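Frequently Asked Questions: Household and Shop-Floor Tasks

Can a robot clear a table yet?

In part. The Gremside program studies small tabletop jobs in simulation, using a single arm with a two-finger gripper. Picking up a rigid item from a bare surface is now fairly dependable. Thin or delicate items remain difficult.

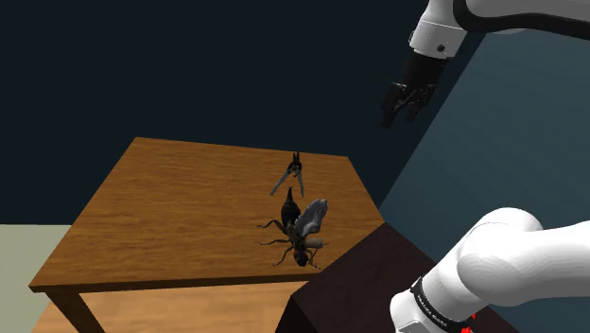

Tools such as scissors call for a choice of grip before the arm moves, and that choice is where most failures begin. Of 2703 simulated attempts reviewed to date, 1409 met the program's standard.

Does the program test on real equipment?

Not at present. Trials at the Skuvley workshop are planned for December -- subject to a safety review led by Orysia Zhuravel.

What happens just above the object?

The open fingers must be lined up with the item before they close. A pointed or tapered shape leaves little room for error.
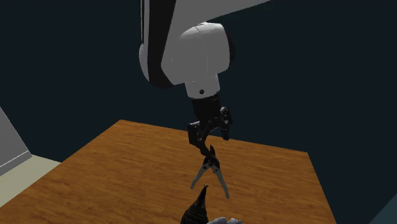

Source: Gremside simulation archive / Ustyna Levchenko

Staff record each approach and each grasp separately, so that a poor approach is not counted as a weak grip.

When will such a machine be ready for homes?

The program does not give a date. Shop-floor work with fixed positions is expected to come first. Written questions may be sent to Ustyna Levchenko at the Gremside office.

Last updated: 2020-11-15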